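Minutes of the Steamed Bun Social Planning Meeting, April
Salian House, ground floor kitchen room
Present: cooking group, hall group, two guests from the Pedau supper club
Apologies received from the Brindum Street neighbors

1. Opening
The meeting opened at 6:30 p.m. The minutes of the last meeting were read and approved with one fix: the flour order was for the spring social, and the winter one was paid for out of the old balance. Everyone was glad to see such a full room!

2. Steamer and table setup

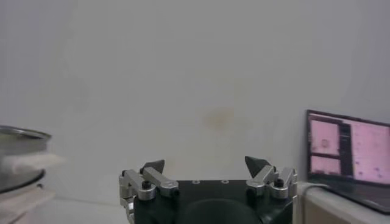
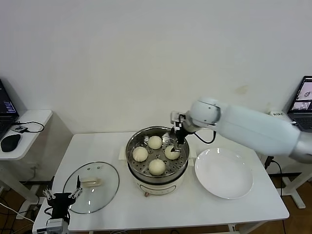
The white wall in the kitchen room, and in the second picture the steamer with four buns in the tray, lid and plate alongside.

The group is delighted with the round electric steamer and agreed to build the whole social around it. The perforated steel tray was praised for being easy to wipe down, and the handles make it simple to lift off the base - oven mitts to be kept next to it all the same. It was agreed that four buns per tray is the right number for the size we make. A member asked if we could squeeze in six. The cooking group felt strongly that the buns need room to puff up, and the meeting was happy to go with that.

The glass lid will have its own place to the left of the steamer and the serving plate will go to the right, so that whoever is serving can work in one direction. The Pedau guests do it the other way around at their suppers, and there was a cheerful discussion on this that took longer than planned. Left for lid, right for plate was carried.

One plate will not be enough on the day. Hall group to bring up the box of round white plates from the basement and wash them.

3. The wall
The yellowish-brown stain on the wall was brought up again, along with the fainter blotches elsewhere on it. Suggestions were a sponge and baking soda, a fresh coat of white, or a large poster about bun fillings. The poster idea got a very warm reception and two people offered to draw it on the spot. Agreed to try the sponge first and hang the poster either way. Paint to be looked at again in the fall.

4. Dough and fillings
Samples of three fillings were passed around during this item: pork and scallion, sweet red bean, and mushroom with cabbage. The mushroom was the surprise of the evening and went fast. All three will be on the menu. The recipe cards need updating, as the card in the drawer still gives the old rising time and has a blot over the sugar.

The cooking group asked that the dough be made in the morning and shaped after lunch. Paper squares under every bun, please - last time we ran short and a few had to be peeled off the tray with a butter knife. The shop on Brindum Street has them in packs, and a member will pick some up on the way home.

Steaming time was set at 15 minutes per tray, with the lid left on for a short rest afterward.

5. Numbers and money
We sold 286 buns at the last social, which is our best ever, and the meeting gave itself a round of applause. The balance after the flour and the gas bill stands at $757. It was agreed to spend part of it on a second steamer of the same size. The Nallport community kitchen has also offered to lend us one, and we will gladly take that too if the dates work. Someone will check whether the outlets on that side of the room can take more than one steamer at a time.

Price per bun stays the same as last year.

6. Any other business
The Pedau guests invited everyone to their dumpling night and asked to borrow our big mixing bowl. Agreed, with thanks for the invitation.

The drawer by the sink is sticking again.

A request was made for a small-batch practice session before the social for anyone who has never pleated a bun. Eight hands went up right away, so it is definitely happening. Bring an apron.

7. Actions
Hall group: plates from the basement, sponge the wall, check the outlets.
Cooking group: new recipe cards, filling quantities, practice session.
Poster: the two members who offered, with a sketch at the next meeting.
Still needed: someone to reply to Nallport and someone to deliver the mixing bowl.

The meeting closed at 8:10 p.m. and the last of the samples were finished during cleanup. Next meeting in May, same room.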